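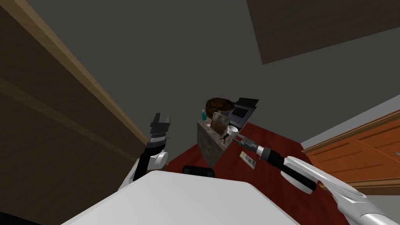

Right gripper near the little white cup, stone counter, Turnusora kitchen.

Thread time! We've been rewriting our rules for simulated kitchen work and I am way more excited about a rulebook than a person should be. Posting the good bits here for anybody else who runs robots in fake kitchens.

Background: I work on the two-armed robot side at Nindine. Our old guide was 54 pages and most of it was about file naming. I love file naming! But you could read the whole thing and still have no idea when to stop a run.

The new one is 4 pages. We call it the Tirach rules, after the meeting room where we argued about it all through January.

Rule one, and it's my favorite: write the task sentence before you load the kitchen. One sentence, plain words, what should be where when the robot is done. "Cup upright on the counter, both grippers open and clear of it." Then you load the scene and you are not allowed to edit the sentence.

You would not believe how much that fixed for us. Before, people would watch a run end up somewhere halfway decent and then write down a goal that matched. We all did it. I did it on a demo I was very proud of, and when we rescored it with the goal written first it failed, and fair enough.

Part two of that rule: the sentence has to say what counts as touching something you shouldn't. A cup that ends up in the right place while the bottle goes over is a fail in our book unless the sentence says bottles are fair game.

Rule two is about scale and clutter. Don't tidy the scene. If the layout generator hands you a crowded counter, you run the crowded counter. You can throw out a layout if things overlap inside each other or float, and you log the layout number and the reason. "Looked hard" is not a reason (somebody did type that, and it has been on our whiteboard ever since).

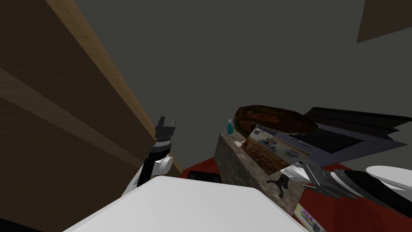

OK so, rule three: the idle arm has a job too. With two arms everybody stares at the one doing the reaching and the other one drifts wherever the controller leaves it. We now require a declared park pose for the arm that isn't working, and the distance to the nearest cabinet or wall gets logged for the whole run.

In sim a forearm brushing a cabinet costs you nothing, so it never shows up in the score unless you go looking. On hardware that's a scuffed panel and a shoulder joint you get to recalibrate on a Friday. Log the contact. Please log the contact!!

We went back through 900 old runs with a contact check turned on and it was humbling. I won't post the numbers until the Nyberg folks have rerun them on their setup, but if you have a pile of old runs sitting on a drive, go try it. It's an afternoon of scripting and you'll learn a ton about your own controller.

Rule four: save every camera, including the ugly ones. Head view and both wrist views, same clock, no dropping the wrist feed to save space. People want to keep the head camera only, since it reads nicely in slides. Then something goes wrong right at the fingers and you've got a lovely view of an elbow.

Also under rule four, and I fought for this one: do not rotate or "fix" a wrist view after saving. The view is tilted because the wrist is tilted. If you straighten the picture, the picture and the joint angles in the log stop agreeing, and the next person spends a day hunting a bug that you made by being tidy.

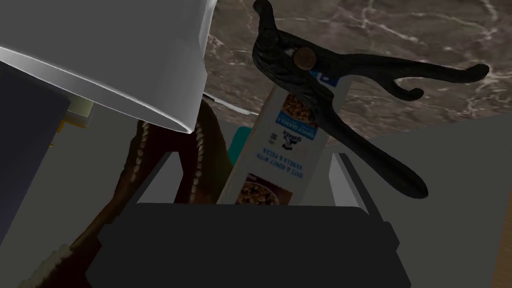

Gripper view: fingers framing the granola box, print upside down, black cast-iron tool overlapping it.

Which brings me to labels on packages. We had a long back and forth on whether a reviewer can use the printed text to decide which object the robot was supposed to be going for. Our answer is yes, but the object ID from the simulator wins if they disagree, and the reviewer writes down both.

Reason: in one view a box reads perfectly well and in the next you've got smudges of orange and blue and you're guessing. People are amazing at guessing and then forgetting they guessed. So the review form has a box for "read it", a box for "guessed it", and a box for "looked it up". Takes two seconds.

Same idea for objects you can't name. If a reviewer sees a dark rounded lump on the counter and isn't sure if it's bread or a bag, they write "dark rounded object" and move on. A vague label that's right beats a fancy one that's wrong, and you can always look up the ID later.

Rule five is stopping. Every run gets a stop condition for time, one for force, and one for "the target left the counter." The last one sounds silly until you watch a robot spend a full minute carefully gripping the air over where a cup was.

And a stop is not a deleted run! Stopped runs go in the same folder as finished ones, same naming, same cameras. Our failure folder is the most useful thing we own right now. New people on the team read through it in their first week and they come back with better questions than I had after a year.

Somebody asked in replies if any of this is an official standard. Nope! It's house rules. If you're putting a real arm near real people you need the real safety standards and somebody qualified to sign off on them. Sim rules are for keeping your results straight.

Another good question: do we let people break the rules? Yes, with a note in the log before the run starts. A note added afterward doesn't count. So far the most common one is the park pose, when a big appliance or a cabinet side sits right where the idle arm wants to go. We'll probably end up with a second approved pose, I'm testing two this week.

Things still open for us: how to score a run where the robot does the task and then bumps the cup on the way out, whether reflections on glossy floors should be toned down for the vision tests (I say leave them in), and how long to keep wrist video.

Version one of the Tirach rules is dated May 21, 2023, yes, a Sunday, I was having fun. If your lab has something like this I would love to swap. Especially if you've got a good rule for drawers. Ours is one line and it's bad.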